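Home News Features Interviews Archive Contact

Folding Is the Hard Part: A Talk With Marisol Sotelo

January 27, 2019

Marisol Sotelo has spent most of her working life around laundry. She started on the sorting line at Tratby, a linen service for small hotels, moved up to running the finishing room, and left four years ago to join Pilia, a company that wants to teach machines to handle cloth. When people hear what she does, they ask when they can buy one.

"I tell them not yet," she says. "They don't like that answer, so they ask again in a different way."

The question is fair. Washers and dryers have been automatic for decades, and big laundries have machines that iron and fold flat sheets faster than any crew could. Sotelo worked beside one at Tratby. It did sheets and tablecloths well. Everything else went to people standing at tables.

"A sheet is a rectangle and it comes in flat, because two people fed it in flat," she says. "Give that machine a cloth that's been balled up in a bin and it has no idea what to do. Somebody has to find the corners first."

Finding the corners is most of her job now. A person picking up a crumpled cloth will shake it, run a thumb along the hem, and have two corners in hand before thinking about it. A machine has to work out which fold is an edge and which is only a wrinkle, and the answer changes each time the cloth moves. 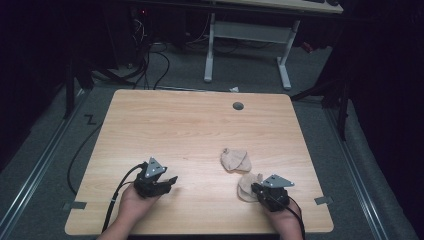 Sotelo says the hand matters as much as the software. Two stiff jaws can close on a fold of fabric, but they can't feel whether they have one layer or two. "You and I know right away. We rub it. With jaws you close and lift and see what comes up."

I asked how well the current system does. She gave me numbers from a test the team ran in July, using 103 cloths dropped on a table one at a time. The machine folded 58 of them to a standard she would have passed at Tratby. Another 28 were folded but crooked. It gave up on the rest.

"That's a good result for us," she says. "It would get a person sent back for more training."

Speed is the other problem. She won't give a time per cloth, saying it changes from week to week, but she allows that a new hire would beat the machine on the first morning. Her old crew folded 1,580 hand towels on a busy shift and still had time to argue about the radio.

She is more hopeful about the shop floor than the home. A laundry can decide that only one kind of cloth goes to a certain table, with the same light all day. A house can't. "In my house there's a sock inside a pillowcase inside another pillowcase," she says. "I'm not going to ask a machine to sort that out."

The first customer for the Pilia system, a uniform supplier called Ragab, has agreed to try it on cleaning rags, where a crooked fold doesn't matter much. Sotelo picked the job herself. She wanted something dull, with plenty of repeats, that workers wouldn't miss doing.

Do they worry about their jobs? Some do, she says, and she doesn't tell them they're wrong. When she visited the Ragab plant, one of the folders asked her to show how the machine would handle a fitted sheet.

"I said it wouldn't. She said, 'Then I'll see you in a few years.'"

The trial at Ragab is set to run through the spring. Sotelo still folds her own laundry at the kitchen table, usually the day after it comes out of the dryer.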